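From: Adjoa Ansah
To: Clukton Equipment Reuse List
Date: 19 June 2018
Subject: Re: Desktop towers from the Lougher building – order of work and parts handling

Dear colleagues,

Thank you to those who replied to the first notice. I have quoted the principal question below and answered it for the whole list, as several departments have raised the same point.

Rhydian Kemeys wrote:

> We have 39 towers on the shelves at Lougher and 9 more waiting in the
> corridor by the loading door. Before my staff open any of them, could
> we have a ruling on how far a machine is to be taken apart? Last
> November we stripped everything down to the bare shell, and then
> Tretitier asked for complete units and we had to put a good many back
> together. I would also like to know whether processors are to stay in
> their sockets or go into trays. The old guidance says both, on
> different pages.
>
> The labels from the previous inventory are peeling and some have come
> off altogether. Please advise whether we should relabel.

The ruling for this round is as follows. A tower is to be opened, inspected and sorted before any decision is made about removing the board. Units that are complete apart from memory or storage will be set aside for Tretitier. Units with damage to the board or to the power supply will be taken down fully, and the usable parts will go to the stockroom under the heading Zirkosus, as before.

Towers should be laid on their side with the panel off, so that the board and the power supply can both be reached without turning the case again. The side panel is to be kept with its own machine. Panels from different models look very much alike in a stack, and a considerable part of last year's lost time went into matching them.

With the heatsink and fan removed, the processor may remain in its socket for as long as the case is on the bench. It should go into a tray only when the board itself is leaving the case. Old thermal compound is to be cleaned from the heat spreader before the unit is moved on, whichever route it takes. Please do not leave a machine overnight with the processor exposed – put the panel back on, even if it is only resting in place.
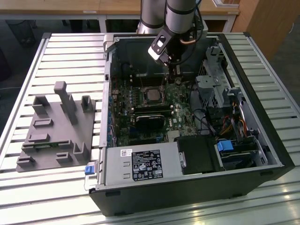

Caradog Sayce has asked that the power supply come out ahead of the board on every unit that is to be fully dismantled, on the grounds that the main cable runs over the memory slots in several of the models and is easily caught on a module when the board is lifted. He would also prefer that the colored latches be worked by hand only. Two were broken with a screwdriver in the last round, and replacements for them could not be found separately.

Both requests are accepted and now form part of the procedure. Where a latch will not move under light pressure, set the unit aside with a note and continue with the next one.

On the question of labels, departments should relabel. The new number goes on the outside of the case at the rear, and the same number is written on the bag that holds the screws. Numbering for this round begins at 400. Rhydian's group has been allotted the numbers from 419 upward, and the lower numbers are reserved for the machines already at Clukton. Manufacturers' labels on power supplies are to be left as they are. They carry the ratings, and a supply without its ratings cannot be issued from the stockroom.

Drives are a separate matter. Any hard drive found in a tower is to be removed on its tray or carrier, marked with the machine's number and handed to Ksawery Śliwiński, who will sign for it. No drive is to be placed in the general parts bins, including drives that are believed to be faulty. An empty carrier may stay with the case.

Memory modules should be bagged singly. Expansion slot covers are to be refitted wherever a card has been removed and not replaced; there is a box of spare covers on the lower shelf in the stockroom, in mixed sizes.

Ynyr Watkins has pointed out that the Tretitier request does not say whether keyboards and monitors are wanted. I have written to them and will forward the reply. Until then, please keep peripherals at Lougher and do not send them across with the towers.

Departments that cannot begin this week should let me know by return, so that bench time can be offered to others. Corrections to the machine list should be sent to me directly and not to the full list.

With regards,

Adjoa Ansah
Equipment Reuse, Clukton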